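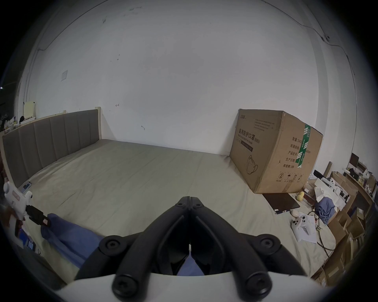 Residential Services, Hilness House

Using the bed as a packing table

Room changes for the spring term start next week, and the cardboard has already begun to pile up in the hallways. We had 725 room changes on the books last year. The same few problems came up in most of them: missing cables, boxes too heavy to lift, and boxes with the wrong thing written on the outside.

Most people pack on the floor. If you have a large bed, we suggest using that. Take off the comforter and the pillows, leave the fitted sheet on, and put everything that has to go into boxes on top of it. In the room shown, a big carton stands on the sheet with the small things spread out nearby: game controllers and their cables, a little yellow plush toy, a flat dark pad or sleeve, clothes or other cloth in blue. More boxes are stacked on the floor and shelving next to the bed.

Cables first. The front desk at Vundby logged 1,391 found items last year and over 100 of them were chargers and controller cables with no name on them. Wind each cable loosely, put a piece of tape around it, and write your room number and what it belongs to on the tape. A controller can go into the box with its own cable still attached. Phones and tablets should travel in your bag with you. Leave them out on the bed where you can see them until the last box is closed, then pick them up.

Soft things go around hard things. Shirts, towels and stuffed toys fill the gaps in a carton very well and you will not need to buy paper or wrap.

Any clean carton is fine. You don't have to use our gray crates, and we often run out of them by the second day. Plenty of residents use cartons that came from somewhere else, like the one on the bed, which is printed for N95 medical protective masks in Chinese and English. If your box has printing on it, that's no problem for the movers, but they do need a label. Put it on the top and on one short side, with your name, your old room and your new room. Cross out any old shipping address. Green, brown or clear tape will all hold if you run it across the bottom twice.

Weight. The limit is 18 kilos per box. There is a scale by the elevator at Vundby and another in the mail room at Davon. Books should go in small boxes. The movers will leave an overweight box in the room, and you will have to repack it before checkout.

The bed frame, mattress and headboard stay. Please don't lean full boxes against a padded headboard or slide them across it. We replaced two covers in December that had been torn by box corners. Shelves above or beside the headboard have to be emptied too, including boards and pictures that are only leaning there. Strip the sheet last.

Kälin residents: your elevator is reserved for moves from 9 to 12 only. After that you will need the stairs or the loading door on the courtyard side.

Flattened cartons can be left in the bike room once you've unpacked. Questions go to Ciarán Mac Giolla at the Residential Services desk.

Posted March 22, 2018

Filed under: Moving In & Out, Room Tips

This site uses cookies to remember your settings. By continuing to browse you accept our cookie policy. OK

© Hilness House Residential Services | Contact us | Back to top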